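Days Out | Food & Makers

September
Posted by Toon Kuipers

I'd been meaning to get to the Ikutcombe makers' open day for years, and this time I finally caught the early bus (208, very full, very steamy windows) and was at the gate for 10. Entry was £4 with a cup of tea thrown in, so no complaints from me!

First stop was Krajčí, the little bakery in the old dairy. Ľubomír Beneš runs the place and he talks as fast as he kneads – I got the whole history of his rye starter before I'd even put my bag down. They bake around 200 loaves on a busy morning.

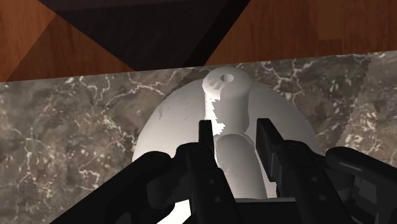
Kitchens were what I'd really come for, as we're redoing ours this winter and can't agree on a thing. Nirero had the showroom next door, and I went in sure I wanted plain white worktops. Now I keep coming back to brown-grey marble with pale veins running all over it, and a warm reddish-brown wood behind. My other half says it'll show every crumb. We'll see.

Lunch was a cheese roll on the wall outside Stila, then a slow wander round the pottery stalls until the bus home. I bought two mugs and a rye loaf, and the loaf didn't last the journey.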